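Taller > Automatización doméstica > Doblado y guardado > Calcetines: reglas de trabajo con dos brazos

Reglas para guardar calcetines con dos brazos de sobremesa

Estas normas salen del uso diario de una celda pequeña con dos brazos y una bandeja de compartimentos. Sirven para calcetines y otras prendas de punto de tamaño parecido. Para camisetas y toallas hay que cambiar casi todo, empezando por la altura de agarre.

Antes de empezar

Vacíe los bolsillos de la ropa que vaya a pasar por la mesa y sacuda los calcetines fuera de ella. La pelusa suelta acaba en las articulaciones de las pinzas. Separe los pares estampados de los lisos y déjelos a un lado, fuera del alcance de los brazos. Se trabaja con una sola prenda cada vez.

Compruebe que la parada de emergencia responde. Se comprueba al principio de cada sesión, también cuando la anterior terminó hace diez minutos. Quien esté a cargo se queda a menos de 2 metros del pulsador y no lleva mangas anchas, pulseras ni cordones colgando.

El agarre

El punto de punto fino se engancha con facilidad. Cierre las pinzas despacio y pare en cuanto haya tela entre los dedos – apretar más no mejora el agarre y deja marca en el tejido. En los calcetines de rombos conviene coger por la parte central y dejar libres la puntera y el puño. 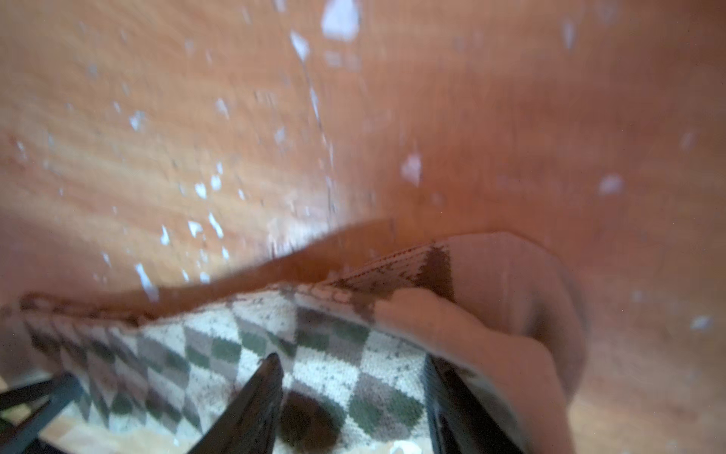 La velocidad de subida debe ser la mitad de la que se usa en los desplazamientos en vacío. Si la prenda se escurre, se baja el brazo, se abre la pinza y se repite desde el principio. No se intenta recoger en el aire con el otro brazo. En la hoja de mayo teníamos permitido hacerlo y hubo que retirar la regla: de 401 agarres anotados, casi todos los enganchones venían de ahí.

Tampoco se mete la mano para ayudar. Si hace falta colocar la tela, primero se pulsa la parada y después se toca.

Posición de partida

El calcetín se pone extendido, con la puntera hacia el fondo de la mesa y el puño hacia el lado de los brazos. El talón puede quedar a un lado, da igual cuál, siempre que no esté doblado debajo. Alise con la palma desde el puño hasta la punta. No hace falta estirar hasta deformar el elástico.

La bandeja va al fondo y puede estar algo girada, pero una vez registrada su posición no se mueve. Si alguien la empuja, aunque sea un dedo, se vuelve a registrar. En la nuestra cada prenda ocupa un compartimento y se dobla antes de guardarla.

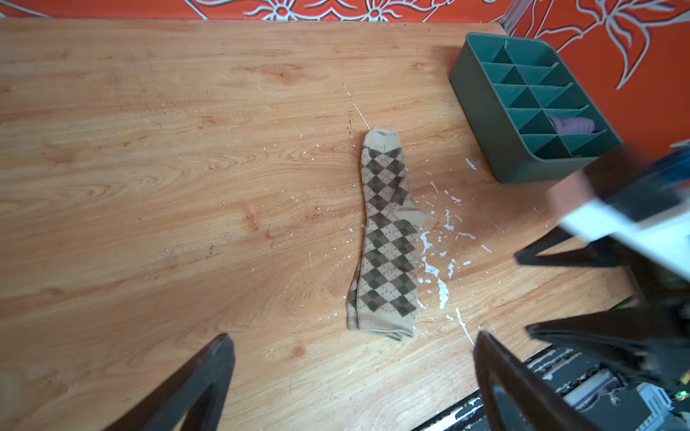
Trabajo con los dos brazos a la vez

1. Un brazo sujeta y el otro espera. El segundo no baja hasta que el primero se ha parado.
2. Las pinzas no se cruzan por encima de la prenda. Si el programa lo pide, el programa está mal.
3. Para presionar tela contra la mesa se usa la fuerza mínima del controlador. Las telas oscuras se confunden con sombras, así que conviene mirar directamente y no fiarse de la pantalla.
4. Los cables de cada brazo deben tener holgura en todo el recorrido. Haga una vuelta completa en lento antes de la primera prenda del día.
5. Lo que no se esté usando se deja en las cestas del fondo, nunca apoyado en la base de los brazos. 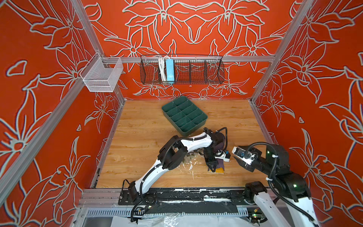

Al terminar

Brazos a reposo, corriente fuera y después limpieza, por ese orden. Para la mesa, un paño apenas húmedo. Para los dedos de las pinzas, un cepillo seco de cerdas blandas; el alcohol reseca las almohadillas de goma, si las llevan.

Anote en la hoja los agarres fallidos y cualquier hilo sacado. Basta una raya por fallo.

Última revisión de las normas: 24 nov 2025.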